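Oratile Mokgethi had reached episode 400 when the message came down from Climen that they wanted 1,000 by September.

She read it twice and put the phone face down. Then she pressed the pedal, took hold of the handles again and moved the arm back over the table.

The work was not hard. A prompt came up on the screen, she steered, and everything the arm did was saved with the prompt beside it. Put the banana in the box. Take the banana out. If she dropped it she marked the episode failed and carried on. The failures were kept too, in their own folder.
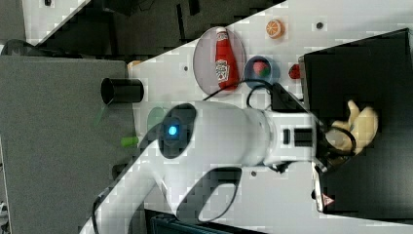
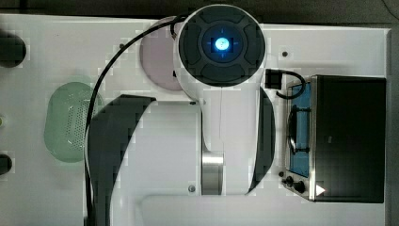 The kitchen table at Normont, from two cameras.

Precious Hendricks came in at 5 with tea and stood behind her.

"You're slower than this morning," she said.

"I'm being careful."

"It learns that as well, you know. If you dither, it dithers."

Oratile knew. Last week they had run the first trained model, and the arm had stopped short of the ketchup bottle, drawn back a little and gone in again. It was how she did it herself. She had watched it and felt her own hand move on her knee.

"Botha's examples don't have that," said Precious. "He just grabs."

"Then let it have some of his."

"It's got some of his. It's got more of yours."

She left the tea on the shelf and went to check the disk space. Oratile waited for the next prompt. It was the strawberry. She looked at it for a moment, then went straight in and closed the fingers.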